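Thu 16 May

Up at six thirty, slept badly. Coffee on the back step, then over to the new place to get on with the kitchen end.
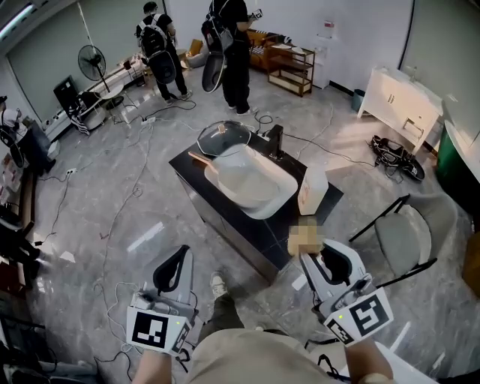

## Morning

The island is what I think about most in this room. It has a black top and dark paneled sides, and I still go back and forth on whether it is too dark against the gray marble pattern of the floor. Roxana says leave it alone for a year and see. Her last kitchen was all white and she says she spent her life wiping it. I would probably have picked something lighter, but it came with the place and it is solid, so it stays.

The big white basin was up there on the counter with the wooden-handled spatula in it, the glass lid standing behind it, and the white jug near the corner. I want to find that basin a proper home. It is too large for any of the lower cupboards. I measured the one on the left and it misses by the width of my thumb. Either it hangs on a hook in the utility closet or it goes on top of the fridge, where I will hate looking at it.

Rafia called at ten about the table. She has found the receipt and they will take it back, but only if it goes in the original box, and the original box went to recycling in March. She is going to call them again tomorrow and ask for somebody else. I told her I can live with the table if I have to. It is the legs I don't like.

Moved things in the upper cupboards until lunch. Plates to the left of the sink, glasses to the right, mugs below the glasses. Then changed my mind and put the mugs by the kettle. Found the good grater, which I had already replaced. Two graters now. Offered one to Lenuța and she took it.

## Lunch

Soup from the freezer, the lentil one, and the end of the bread. Ate standing up. Horațiu texted to say he can come Saturday with the drill and wants to know what kind of wall it is. I don't know what kind of wall it is. I knocked on it and it sounded hollow in one place and not in another. Told him that and he sent back a thumbs up.

## Afternoon

The main question for the far side of the room is the shelves. The open wooden unit is along the back wall with the sofa, and so far it has only a few small things on it. I like it that way but it can't last, with four boxes of books still in the hall. I thought of moving the white cabinet down and pushing the shelves along, but then the cabinet ends up too near the sideboard and you get two white pieces next to each other, neither of them the same white. Drew it out on the back of an envelope three different ways. The third way puts the long white desk under the window and I think that could work, if the sofa comes forward a little. Will ask Horațiu on Saturday, as I can't shift the sofa by myself.

The sideboard I am pleased with. It has the brass handles and the slender legs, and I can get a broom under it. The sneakers under there need to go somewhere else, and so do the cables they are tangled up with. The same goes for the black cables running from the back of the island across the floor. I want all of that up off the floor or run along the edge before my mother visits. She does not look down when she walks. Looked at cable covers in the Plokum catalog. They come in lengths of 100 inches and cost more than I expected. Didn't order. Will measure first.

The striped cushion stays on the tan sofa. Ataberk wants a second one to match. I said fine if he finds it.

Walked to the hardware store at three. Bought:

- shelf liner, one roll
- felt pads for the chair legs, a pack of 8
- two over-door hooks
- a new sponge holder, the kind with suction cups

It came to more than it should have. They were out of the drawer dividers and the man said try Talpur on the other side of the bridge. Too hot to go today.

Felt pads are on. One chair still rocks. The liner went down in the cutlery drawer and the one below it, and I cut the second piece short, so there is a strip at the back with nothing on it. I left it. The rest of the roll should do the pan drawer.

## Evening

Ataberk home at seven with a box of tomatoes from his uncle. Most of them are good. We had the soft ones on toast with an egg. He read me the electricity bill, 128 for the month, and we agreed it has to be the old heater in the hall. He is going to unplug it and we'll compare next time.

Showed him the envelope. He likes the second drawing, with the desk staying put. We did not settle it.

Wrote to Lenuța to ask if she still has the small stepladder. She answered right away that it is in her car and has been there since Easter. She'll drop it off on her way to work.

For tomorrow: measure for the cable covers, call about the dividers, pan drawer, decide on the basin. Also the teal bin. It is too small for where it is and fills up in a day, but I like the color, so it might go in the bathroom and I'll get a bigger one for out here.

Bed at ten thirty. Window open.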